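Ticket 811 — Basket, woven, rectangular (Kuraseo range)
Opened: Mar 19, 2024
Status: Open, waiting on supplier
Category: Display props / wrong or faulty item

Reported problem
Front counter says the basket "doesn't sit right" and the fruit in it "keeps tipping over." Requests a full replacement set from Ulora.

Log

Entry 1
Asked which fruit. The set is listed as 10 pieces, and the complaint only mentions the pear. Was told the pear is the bad one. No word on the other pieces.

Entry 2
Supplier's first answer was that the weave "settles with use." I don't buy it. We've had baskets from Jiang since October and none of them needed to settle. Asked for something more useful than that.

Entry 3
Supplier now says the base may have warped in storage and suggests a damp cloth and a flat weight overnight. Tried it. Put the basket on the counter afterward and pushed down on each corner. No rocking that I could feel, but I couldn't feel any before the treatment either, so I'm not giving the cloth credit for anything.

Entry 4
Stood the pear up in the middle, on the woven floor, and left it alone. It was still upright when I came back from lunch. Moved the basket 7 times, end to end along the counter. It fell over once, and I was being rough.

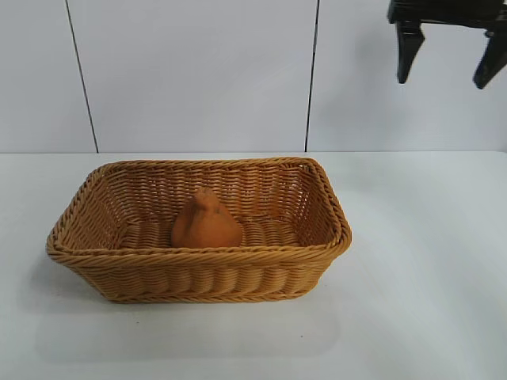 Basket with the pear standing in it, nothing else inside.

Entry 5
Front counter says it "looks fine there" but tips on their shelf. Nustby shelving has a slight forward lean on the lower rows — this came up on another ticket and was closed without a fix. Asked them to try the basket on a different shelf before we order anything. No reply yet.

Entry 6
Replacement quote came in at over 200 for the full set. Not approving that on the strength of one pear.

Next step
Shelf check by front counter. Leave open until they answer.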